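Subject: Re: Extension leads in the hall, July market 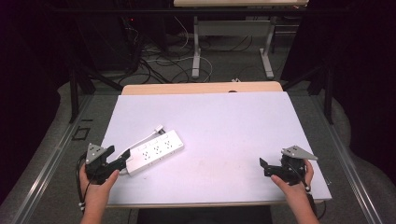
Can we join two power strips to reach the far stalls? Please use one long lead for each stall, straight from a wall socket.

On 2021-05-18, Callum Staniforth wrote:
> Binta needs power for her kettle and for the till.
> Is 1000 watts too much for one stall?

It is fine for one stall — but the kettle must be alone on its lead. The till can share with the lamps.

Polyxeni Kyriakidis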